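The Punduvville Warranty

May 24, 2020

My uncle left me the repair shop in Punduvville, along with its sign, its debts and a cat that answered to the name of the previous cat. The sign said OLSZEWSKI FIX-IT. We are not Olszewskis. My uncle bought the place from one, and a new sign would have cost money, so for 30 years he answered to it at the bank, at the barber and once in court.

I moved in at the beginning of March, which I still consider the worst piece of timing in the history of small business. I knew how to change a fuse and how to look concerned. For the first week the second skill carried me nicely. People set their toasters on the counter, I looked concerned, and they went home feeling that something had been started.

Then the woman from the Walex Hotel came in with a grandfather clock.

She hadn't carried it, of course. Two porters had. They stood it by the door and left without a word, in the way of men who have carried that same clock before.

"It's under warranty," she said.

I asked when it had been bought. She said 1911.

I looked concerned. She handed me a sheet of paper gone the color of tea, and there it was in good brown ink: the firm of Olszewski would keep the clock of the Walex Hotel in working order, free of charge, for as long as there should be an Olszewski in the shop. I explained that there wasn't one. She stepped outside, read the sign, and came back in.
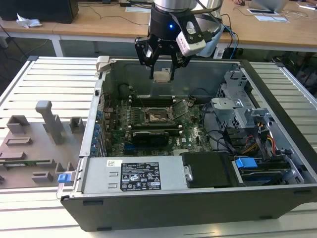 I took the clock's back off that night. The cat supervised. There was a great deal of brass in there, most of it covered in penciled notes from earlier repairmen, who had apparently been writing to each other for a century. "Oiled." "Oiled again." "Do not touch the small wheel." Under that, in another hand, "Touched it. Sorry." And at the bottom, in my uncle's square capitals: SHE WILL SAY IT RUNS SLOW. THE HOTEL RUNS FAST.

I walked over to the Walex the next morning and had a coffee in the lobby, which cost 9 dollars and came with a view of every clock they owned. Each was set 2 minutes ahead of the church. The guests, I learned from the desk clerk, had to catch the Pirnach ferry, and some manager long dead had decided they couldn't be trusted with the real time.

So I went home, moved the minute hand forward, and kept the clock for another week so it would seem like work. I dusted it. I wrote "Oiled" under my uncle's note, although I hadn't.

The porters came to fetch it. The woman listened to it tick, nodded, and said I had the family touch. Then she asked whether the warranty covered the elevator.

I looked concerned. She said she would send the porters over with it in the morning.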